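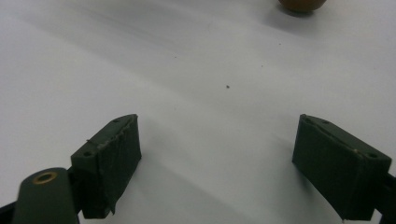 Watching a long series at home goes better if you sort out the room before you press play. Start with the light. Sit where you'll be sitting, turn the screen off and look for reflections in it. Then look at whatever stands between you and the set. A matte surface is easier on the eyes than a glossy one, but even a plain matte white tabletop shows where light falls unevenly, in soft slanting bands of lighter and grayer white. Bands like those on your own table tell you which way the light is coming from, so move the lamp or draw the curtain on that side first. A dark cloth over a white table helps with night scenes.

## Picture settings

Turn off motion smoothing. It may be called something else on your set, but it's usually under Picture, then Advanced. Drama shot for TV looks like a soap opera with it on.

Use the Movie or Cinema preset after dark and Standard in the daytime. If the first season of *Vastier* is too murky to follow (much of it happens in a mine), raise the brightness 2 steps and leave contrast alone. Put it back afterward or everything else will look washed out.

## Hearing the dialogue

- Pull the soundbar forward to the front edge of the stand.
- Look for a speech or night mode before you turn up the volume.
- Set subtitles in the app, not on the TV, and pick the size there. White letters with a gray box are the easiest to read.
- If voices are still thin, check that the audio track isn't set to 5.1 when you only have the TV's own speakers.

Torunn Hellström wrote in May to say that a folded towel under her soundbar stopped the cabinet from buzzing. I tried it with a dish towel and it worked on my shelf too. Keep it clear of any vents.

## Subscriptions

Keep one list of every service you pay for, with the renewal date and the card it's charged to. Mine is on an index card taped inside the cabinet door. When a series ends, cancel that evening. Most services let you keep watching until the paid month runs out.

If you're waiting for a show that comes out weekly, wait until the finale is up, then subscribe for one month. I did this with *Trallach* and finished it with time to spare - but stay off the fan pages until then.

Watchlists get too long to be any use. Mine had reached 651 titles before I cleared it. Now I delete anything I've scrolled past for a whole season.

## Remotes

Put a strip of colored tape on the back of each remote and a matching strip on the device it runs. Store them in a shallow tray, buttons up. If a remote has stopped working, take the batteries out, press every button once, and put in 2 new ones of the same brand. Wipe the battery contacts with a dry cotton swab while you're in there.

## Cleaning the screen

Turn the set off and let it cool. Use a dry microfiber cloth, top to bottom, with no pressure. For fingerprints, dampen one corner of the cloth with plain water, never glass cleaner, and go over the spot with the dry part.

*Last updated 17th August. Cable labels and old DVD boxes are on the next page.*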